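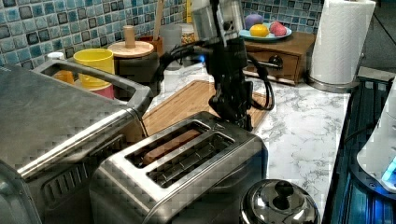

A two-slot toaster on a kitchen counter, with a slice of bread in the left slot

Home session (photography)

A home session is a kind of family portrait photography in which the photographer works in the house or flat of the family and not in a studio. The term is used mainly by portrait photographers and their clients. It covers pictures of newborn babies, of children with their parents, and sometimes of several generations together. Older texts also use the name "house sitting", which is now avoided as it can be confused with the care of a house when the owners are away.

Characteristics

A home session usually takes longer than a studio sitting of the same kind. Part of the time is spent on finding a place with suitable light, most often a bedroom or a kitchen with a large window. Many photographers use only daylight. Others bring one lamp and a folding reflector. A lens with a focal length of 50 millimetres is common, although in small rooms a wider lens may be needed.

The family normally wears its own clothes. Photographers often advise against large printed letters and very bright colours, which can give a coloured tone to the skin of a person standing near. Furniture may be moved, but opinions differ on how much of this is acceptable. Some photographers regard any change to the room as a fault. Others put away small objects and change the bedding before they begin.

Newborn sessions

With newborn babies the session is commonly held in the first weeks after birth, when the child sleeps for a large part of the day. The room is kept warm, and pauses for feeding are included in the agreed time. Brothers and sisters are generally photographed at the beginning, before they become tired.

The Sorside series

An often mentioned example in the regional literature is the series made in the town of Sorside by the portrait photographer Waltraud Berchtold. She had a studio in Datwood Street, and started to visit families at home when the building was under repair. She continued with this way of working after the studio was opened again. The series contains 2,241 negatives, showing members of 593 households. Berchtold returned to eight of the families when the children had grown up and had children themselves.

A selection was printed as a book by the publisher Draltia, with an introduction by Tamer Farah. In this text Farah describes the pictures as "polite, but never stiff", and pays much attention to the hands of the parents. The order of the plates was changed in the second edition, and the notes on the families were made shorter.

Delivery and use of the pictures

The finished pictures are given to the family as prints, as an album or as digital files. It is usual to agree in writing whether the photographer may show them in public. For pictures of children, many photographers ask for the signature of both parents. Where permission is given, it may be limited to certain pictures, or to publication without the names.

See also

Available light
Candid photography
Family album
Newborn photography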